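Wurnton flat, kitchen and laundry, Saturday walk-through

- [x] Smoke alarm, hall. Sounds when pressed. The date sticker is painted over, so its age is anyone's guess.
- [ ] Water heater. Set at 151 °F. The agent's sheet says "adjusted." Adjusted from what? Turn it down and write the new number here.
- [x] Outlet by the sink trips on test and resets.
- [ ] Shelf over the washer. Rated 40 lb according to the Nordin leaflet, but I can find only two screws and neither one bites. Keep it unloaded.
- [ ] White surfaces. Signed off last time as "as new, no marks." I don't buy "as new" for anything in a rental.

Smooth white, no pattern, and a few blemishes all the same. Change the entry to "minor blemishes" before the tenant signs, or we'll be arguing over the deposit in December. 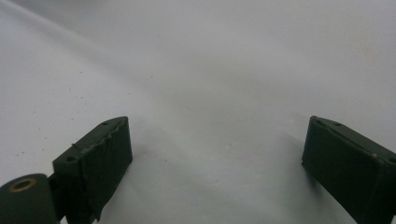 Kjell Solberg: I'd leave the wording alone. We held back 200 for marks at Vuvthorpe and had to return every cent, and "minor blemishes" covers anything from a speck to a burn. Give a size or drop it.

Fine, but then somebody has to go back with a ruler. I'm not guessing a size at my desk. Entry stays open.

- [ ] Extension cord behind the fridge. Gilau says it was removed. Their invoice bills about 300 for "electrical tidy" and lists no parts. Pull the fridge out and look.
- [x] Window latch closes. Stiff.
- [ ] Fire blanket. Hook is up, blanket missing.

Not passed. Recheck the open items before handing over keys.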